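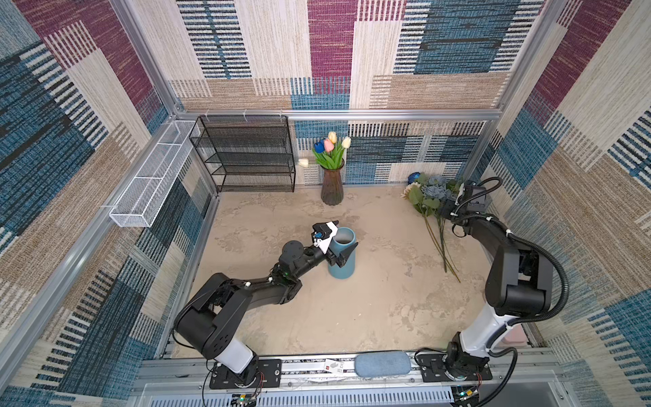

Do night splints keep the ankle from stiffening in people with Charcot-Marie-Tooth disease?

The evidence we have does not show that they do, and most of it could not have shown it either way.

Figure 1. Two black robot arms on a metal base rail in a small enclosed workspace with woven-pattern wall panels.

4. Reading the splint studies again

Night splints are handed out early and often in inherited neuropathy. The reasoning is easy to follow. The muscles that lift the foot weaken, the calf is left to pull against very little, the heel cord tightens, and the ankle loses its upward range. Hold the foot at a right angle for the length of a night's sleep and the tightening should slow. We have no quarrel with this as an idea. Our quarrel is with the step from the idea to the advice, which in the papers we reviewed tends to be taken in a single sentence with a citation at the end of it.

We followed those citations back. A good many end at the same place, the Tuvondale cohort, which enrolled 157 children and adults and reported slower loss of ankle range among those who wore splints at night. The cohort is careful work and its authors said plainly what it could and could not support. Later papers have been less plain. Splints in Tuvondale were not assigned. Families chose them, kept them or gave them up, and the people who kept them were the people who could stand to sleep in them. A child whose ankle is already tight will find a right-angle splint painful, and a child in pain will stop using it. The group left wearing splints at the end of follow-up is then a group with looser ankles, and it would have been so if the splints had been made of cardboard.

The authors adjusted for ankle range at entry, and this is often quoted as if it settled the point. It helps. It does not deal with the rate at which range was being lost before entry, which was not recorded, and which is the thing most likely to decide both whether a splint is tolerated and how the ankle looks later on.

4.1 The randomized trial

Only one of the studies assigned splints by chance. The Thongsuk trial put 20 participants into each arm and compared a custom night splint with usual care. The splint arm did better on the main measure, and the difference was reported as meaningful to patients. We are less sure, for three reasons that have more to do with the measuring than with the size of the trial.

First, ankle range was taken by the same therapists who had fitted the splints. Passive range at the ankle depends on how hard the examiner pushes and on whether the knee is straight, and the trial report gives no target force. It gives the knee position only for the first visit. An examiner who expects a looser ankle may lean a little more on the foot without meaning to. The gain claimed for the splint is close to the spread we would expect from two honest examiners testing the same leg on the same afternoon.

Second, the splint arm was seen more often. Fittings, repairs and skin checks brought those families back to the clinic between study visits, and at a clinic visit people are shown stretches and asked whether they are doing them. Usual care had no such visits. What was compared was a package, and the splint may or may not be the part of it that matters.

Third, wear time was taken from diaries. Most diaries were returned complete, some with every night filled in, and the authors treat this as a strength. Anyone who has asked families to keep a splint diary will read it differently – a page with no missed nights in February, when half the household has had a cold, deserves a second look. Drelen, the firm that supplied the splints, had an insert that could log skin contact. It was not used in the trial, and the report does not say why.

4.2 What was counted as success

Even if the range figures are taken at face value, it is not clear what they buy. The Trorneck walking score, used as a secondary measure in Thongsuk, moved in neither arm. Its scale runs to 100, and the participants started near the upper end, so there was little room for it to rise and not enough time for it to fall. The authors call the score insensitive. It may be. It may also be that an ankle which bends slightly further on an examination table does not make stairs or a long corridor any easier. Both readings fit the data, and only one of them appears in the discussion.

Harms were handled briefly. Red marks, broken sleep and quarrels at bedtime were grouped as "tolerability" and reported as a single line. For a treatment meant to run for years through childhood we think that is too little. Poor sleep is a cost in its own right, and in a disease where fatigue is among the chief complaints it is an odd one to leave out of the sums. Loss of feeling in the foot makes the point sharper. A patient who cannot feel a pressure point will not complain of it.

4.3 Where this leaves the advice

We do not argue that splints should be withdrawn. Some patients report that the first steps of the morning are easier after a night in one, and a clinician is entitled to act on that. One of us (G. Oakley) continues to prescribe them in selected cases, while another (T. Chou) has stopped, and after several drafts of this section neither has moved the other.

We do object to the wording "shown to prevent contracture", which appears in several patient leaflets and rests, as far as we can trace it, on one cohort that did not assign its treatment and one trial that did not blind its examiners. "May help, not properly tested" would be closer. A trial that could change our minds would need a fixed testing force, an examiner who does not know the arm, equal clinic contact in both groups, and wear time logged by the splint itself. It would also need to record how fast range was falling before anyone was fitted. The equipment for all of this exists. Section 5 sets out the measuring protocol we would propose, including the knee and hip positions to be held during each test.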